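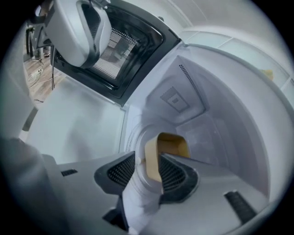 How do I get an alert when a podcast guest I follow is announced?
Open the Flumley app, find the person's page, and turn on Guest Alerts. Alerts are off until you do this.

Setting up Guest Alerts

1. Sign in and tap Search.
2. Type the celebrity's name and open their page.
3. Tap Follow, then Guest Alerts.
4. Choose Episodes, Interviews, or both.

Note: You can follow up to 400 people on one account.

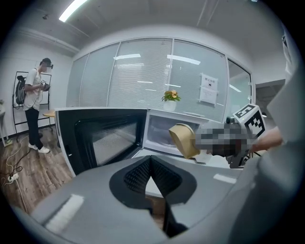

By Hauwa Odukoya | Flumley Help
12 October 2018

5. To cut down on gossip items, go to Settings > Sources and clear the box next to Rumors.
6. Set Quiet Hours. Alerts sent during this time are held for the morning digest.

Caution: Clearing your follow list also deletes saved clips. They cannot be restored.
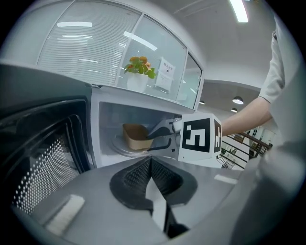
Bowl on the turntable.

7. Tap Save. Changes reach your other devices within 16 minutes. If they don't, sign out and repeat steps 2 and 3.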